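Teaching by Demonstration: Frequently Asked Questions

Welcome! If you've just joined the Coleck kitchen project, or you're thinking of joining, start with these. We've gathered the questions that come up most in the first weeks. They're in no special order, so skip around as much as you like.

What does "showing" a robot a task mean here?

You steer the arm through the whole job yourself, start to finish, and we record every motion. That recording is one demonstration. Collect enough of them and a model can learn to connect what the cameras see with what the arm should do next. No code is needed from you at all, and some of our smoothest demonstrations come from people who had never touched a robot before (it's a great feeling when the arm starts to move like your own hand!).

Do I need a real robot?

No. Most people begin in Fernis, our simulated kitchen, and plenty of them stay there happily. You can run it on an ordinary desktop computer with a decent graphics card. Sessions on the real arm are booked separately, on Saturday mornings, and you need to have finished the simulator practice set first.

How do I control the arm?

There are two ways. The Terent hand controller follows your wrist: squeeze the side button to take hold of the arm, move, then let go to rest your hand and start again from a comfortable spot. The other way is keyboard and mouse, which is slower but works fine for short moves. Try both before you pick. Left-handed people can swap the buttons in the settings menu.

What does a typical task look like?

Small and homely. Pick up a bowl and put it down somewhere else on the counter, move a bottle away from the edge, open a cabinet door. The starting layout changes a little with each new attempt, and so does the look of the room. 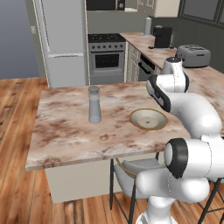 Bowls are harder than bottles, writes Van Dijk on our message board, and I wish I'd practiced them first. With a bottle you can come in from the side and close on the body. With a shallow bowl you have to go for the rim, so tilt the wrist early, while you're still well above it, and come down slowly. My first good one took me all evening and I cheered out loud.

We agree about the wrist! Set your angle up high, then lower the arm in a straight line. If the approach looks wrong, back up and come in again.

How many demonstrations do you need?

The current practice set has 178 demonstrations across all tasks, and 84 of those are bowl tasks. You don't have to record anywhere near that many yourself. Even a handful of careful ones is a real help.

Should I delete an attempt if I make a mistake?

It depends on the mistake. If you wobbled, missed the grasp, and then recovered, please keep it. Recoveries are wonderful training material, as the robot will miss sometimes too and has to learn how to get back on track. If you knocked the object to the floor, press Discard and reset.

Is faster better?

Steady is better. Long pauses are the thing to avoid, so look over the layout and plan your move before you press Record.

The arm stopped and won't follow my hand. What now?

You've probably reached the end of its range. Release the side button, bring your hand back toward your chest, squeeze again, and move the arm inward. If it still won't budge, reset the attempt. Your earlier recordings are saved.

Can I watch the trained robot try my task?

Yes, and please do! Replays go up on the Results page after each training run. Look for your task name in the list, and post on the message board if you spot it doing something odd.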